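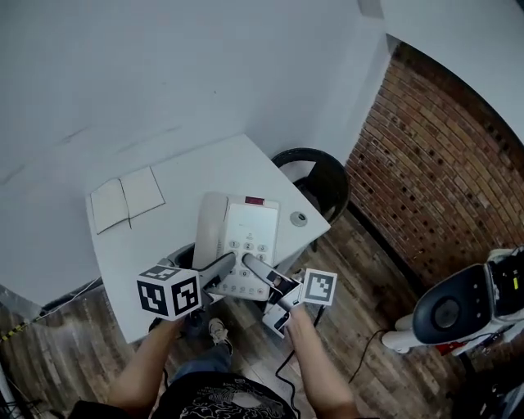
Cable and surface care for a desk with a corded phone

Route the line cord and any power lead through the desk grommet before placing the phone. Most grommet caps rotate; turn the slot toward the back edge so the cord leaves without a sharp bend. Leave 2 inches of slack above the desk and take up the rest underneath with a hook-and-loop tie. Zip ties pinch flat phone cord and should be kept for power cables.

Keep floor cables against the base of the wall. On plank floors, adhesive clips hold poorly on weathered boards - fix them to the wall instead, after wiping the paint with a damp cloth and letting it dry for 45 minutes.

Glossy white tops show scratches from gritty rubber feet. Lift the phone to move it. Clean the feet with a cotton swab and a little rubbing alcohol.

For the keypad, unplug the phone, brush between the buttons with a dry paintbrush, then wipe with a barely damp microfiber cloth. Do not spray cleaner on the display window. Ink marks from an open notebook usually come off the desktop with dish soap. If sanding is the only option left, use wet 2000 grit and test under the phone first - the gloss will drop slightly.

Last revised April 1, 2019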